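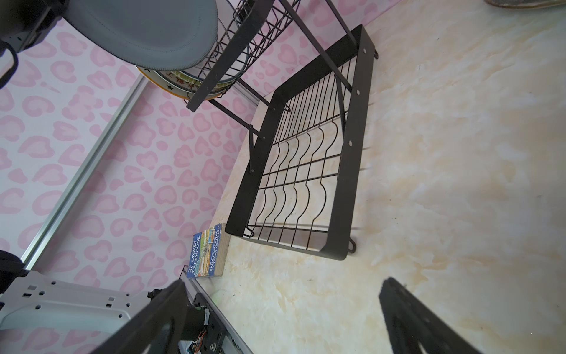
Filed under: Out and About > Housing

Open house at Rosamgate: small apartments, large claims

By Precious Jacobs | July

The flyer said "come and see how little you need." I have lived in three apartments where I found that out without a flyer, so I went to the Rosamgate open house in a bad mood and you should read the rest with that in mind.

Rosamgate is the old glove factory behind the freight yard. Altevari bought it, kept the brick front, and cut the inside into rentals. The cheapest type is called the Bustent, after the family that owned the factory, and it measures 424 square feet. I asked whether that included the closet. It does. It also includes the bit behind the front door where you stand to take your shoes off, and the space under the sloping ceiling on the top floor, where I could stand up only if I leaned.

Doors opened at 10 a.m. and there was already a line. Juwita Teoh from the leasing office took us up in groups, and she was good at it, I'll give her that. She answered what she could and wrote down what she couldn't. The first thing she couldn't answer was mine, about the windows. On the yard side they open a hand's width and stop. Is that a safety catch or is it for the noise? She wrote it down. With the window open I heard a freight train being put together for the whole length of our visit, so I have a guess.

The brochure talks a lot about "shared living." What you get is a laundry room in the basement, a roof deck with a door that closes at nine, and a lounge with a long table. Kjell Dalen, who came up in the same group and is looking for a place for his mother, wanted to know who cleans the lounge. The service charge covers it. He wanted to know how often. That went on the pad too.

Storage was where I started to get annoyed. Each apartment has the one closet and then "flexible wall space," meaning a wall. The kitchen counter is a decent length until you put on it the things a person puts on a counter, and after that you're chopping onions on your knees. There is no dishwasher in the Bustent. There's a hookup for one, and if you bought one and put it in you would lose the only deep cabinet.

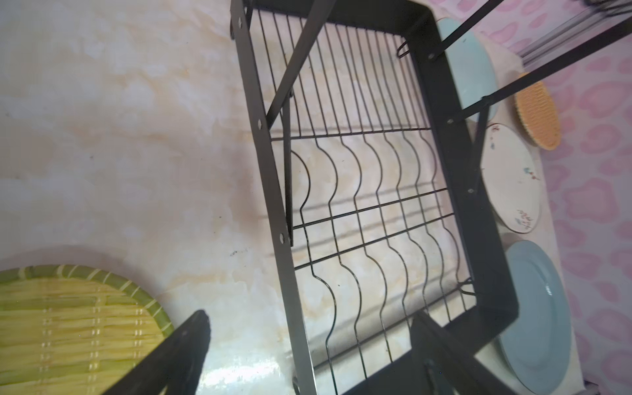 Black metal dish rack on a pale countertop, plate wires inside.

I timed the walk to the station on the way home. The brochure says 13 minutes. It took me nineteen, at a normal pace, with one red light. You could do it in 13 if you crossed the freight yard, but there's a fence.

Back to the building. Soundproofing: Juwita Teoh told us the inner walls are double-layered. Bheki Hlongwane, a retired plasterer from the other group, knocked on one and made a face. He then went next door and talked in a normal voice while the rest of us stood quiet. We could hear that he was talking and couldn't make out what he said. Make of that what you like. I've lived with worse, but I wasn't paying this rent for it.

The rent, then. They don't print it. You get it on a card at the end, folded, as though it were a medical result. I won't give the figure here because mine had a move-in discount on it and other people's didn't, and when we compared cards on the stairs no one could work out why. The deposit is the same for everyone: $2000, held by a firm called Deligiannis that handles the paperwork. Ask how long they take to return it. I did, and was told "promptly."

There were things I liked. The stairwell is lovely, wide and bright with the old iron rail left in. The bathroom has a proper shelf. The water pressure was excellent (I turned everything on). The bike room is at street level, and whoever drew the plans seems to have owned a bike. The heating can be set by room, though in the Bustent that means two settings, room and bathroom.

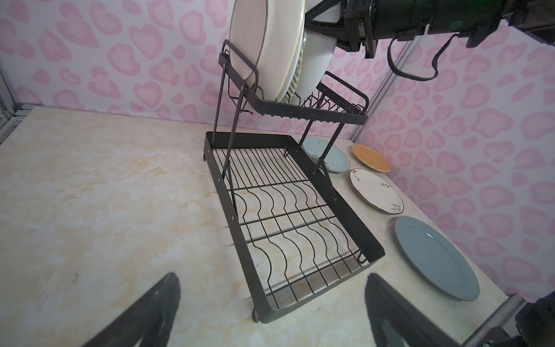

Can you see an apartment on the yard side before you sign?

Viewings are booked through the leasing office, and you can ask for the yard side. The default is the street side, so say which one you want when you call, and pick a weekday morning when the trains are running.

I asked Juwita Teoh how many of the Bustents were already taken. "Most of the good ones," she said, and then looked as if she'd like to have that back. It was the most useful sentence of the morning.

Would I rent there? On the street side, second floor or higher, with the discount in writing, maybe for a year. Kjell Dalen has asked for another visit in the evening to hear the yard after dark. I'd like to know what he hears, and I'm still waiting for the answer about the windows.

Got a building you'd like visited? Write to the Out and About desk.
Text © Precious Jacobs. All rights reserved. | Back to top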